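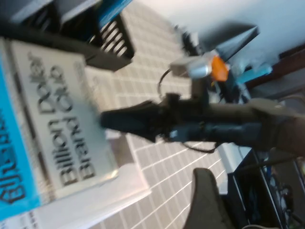

Books do not belong near the sink, Nobuhle Ngubane told us in the first interview, and then she added that her own cookery books had been standing there for years and that she would not like to move them. "If I put them in the other room I will not cook from them," she said.

Figure 2. Paperback (Billion Dollar Brand Club) lying at a black slatted rack, with white wall tiles behind.

Home > Articles > Household Studies > Section 4

4. Paper things on the worktop

Home Articles Authors Submit Contact

The answer of Ngubane contains the difficulty of this section. In the earlier sections we treated the objects which have a clear place in the home, such as pans, plates and cleaning cloths. Books, letters and school papers are different. They have a place in principle, usually a shelf or a desk, but in the homes of the Brelldale study they were often put down on the first flat surface that was free. We call this surface the resting place, and we keep it separate from the storing place, where the household says that the object should be.

Racks with slats deserve special attention here. A rack of this kind can hold plates, and it can hold paper folders equally well, and several households had used the same model for both. When a book is laid close to such a rack, as in Figure 2, the reader of the picture cannot decide from the rack alone whether the book is at its storing place or only at its resting place. For this reason we did not code the position of paper things from pictures only. The position was always compared with the answers in the interview.

The kind of book also has some influence. Cookery books were mostly explained by use, as Ngubane did. Novels and business books were explained by interruption: the telephone rang, the water was boiling, somebody came to the door. Lerato Ngcobo described her reading as something that "follows the kettle", and she named the worktop as the place where she reads most in November, when the front room is cold. In her case we changed the code from resting place to storing place after the second interview – this was the only change of this type which we made in the group.

We also asked about damage. Wet covers and bent corners were mentioned in most of the conversations, but they seldom led to a new arrangement. One household in Miltwood had fixed a small shelf above the tiles and after about 2 months was again laying the books below it. The shelf was then used for tea. This agrees with our view that a new storing place is accepted only when it is as near to the hand as the old resting place.

A limit of this part must be named. The households knew that we would ask about paper, and some of them may have tidied before our visit. We think that the effect is small for books and larger for letters, which people do not like to show. Letters are therefore treated separately in Section 5.

This site uses cookies. By continuing to read you accept our cookie policy.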